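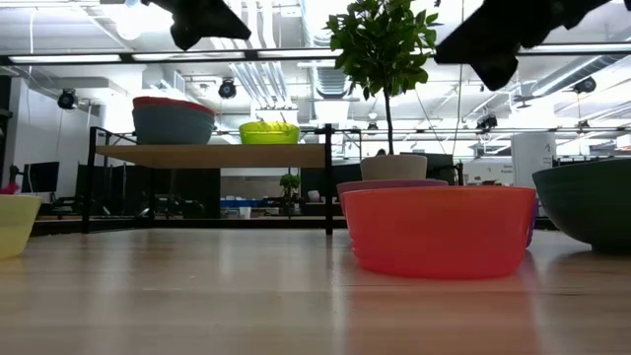
Figure 1. Bowl task, fixed camera view. Gripper fingers open at top; shelf at left rear.

Lecture 3: Comparing grippers on thin-walled objects
Notes by Effie Mackay. Lab section: Firdevs Yalçınkaya.

1. Why bowls
A bowl offers few good grasps. The rim is thin, the wall tapers, and the outside curve pushes a flat fingertip downward as it closes. The usual choice is a rim pinch, one finger inside and one outside. Nested bowls (Fig. 1, left part of the shelf board) are harder: the inner finger must reach the inner wall of the top bowl, and the outer finger must pass between two rims or take both bowls together. Decide which you want before you program the approach.

2. Hardware under test
Retamal: two-finger, parallel, rigid tips.
Clondholm: two-finger, compliant tips, slower to close.
Both mount on the same wrist flange. Reload the tool offset after every swap – the controller does not detect the change.

3. Camera considerations
With a fixed camera, near objects hide far ones. In Fig. 1 the red bowl in front covers part of the mauve-purple bowl and nearly all of a violet-blue one. A detector that needs a full rim ellipse will fail on the last of these. Glossy tabletops add a second problem: the reflection under a bowl can be segmented as part of it. Check your masks at the lower edge. Translucent walls change apparent color when lit from behind, so do not set color thresholds from a single position.

4. Procedure
Run 12 trials per gripper and per start position. Use two start positions, table and shelf. For each trial record:
grasp type (rim, wall, nested)
finger gap at contact
outcome: held, slipped, no contact
Hold for 500 ms before lifting. A bowl that rotates in the fingers but stays up is "held" – note the rotation separately.

5. Reading
Berkdale lab manual, section on rim grasps. The Dadach controller notes cover force limits; skip the part on suction.

Trial sheets go to Firdevs before the next lab.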